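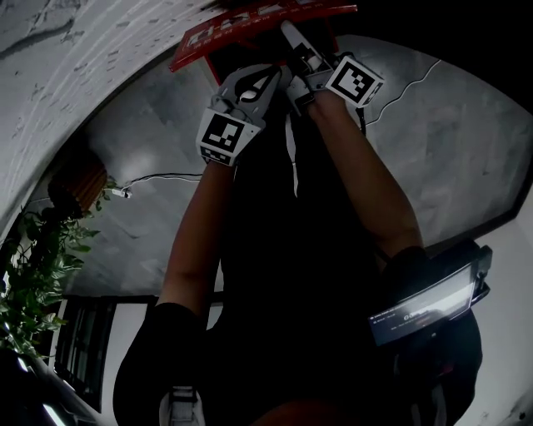
Letras blancas sobre rojo

Categoría: Charlas y notas

Vale, empiezo por el rojo, que es lo que me trae aquí. Cuando rediseñamos los rótulos del mercado de Grakville teníamos 149 carteles y cuatro rojos distintos – ¡cuatro! – y yo juraba que eran el mismo.

(Pausa, preguntar quién ha elegido un color en pantalla y se ha arrepentido al imprimirlo.)

Contar lo de Huguette Wong, que imprimió las pruebas en febrero y las colgó en el pasillo. A tres metros la letra fina se perdía, la gruesa aguantaba de maravilla.

Pasar a los tamaños. Subimos el texto pequeño a 28 puntos y quitamos la mitad de las palabras – aquí enseñar el de la pescadería, que me encanta.

Si queda tiempo, preguntas.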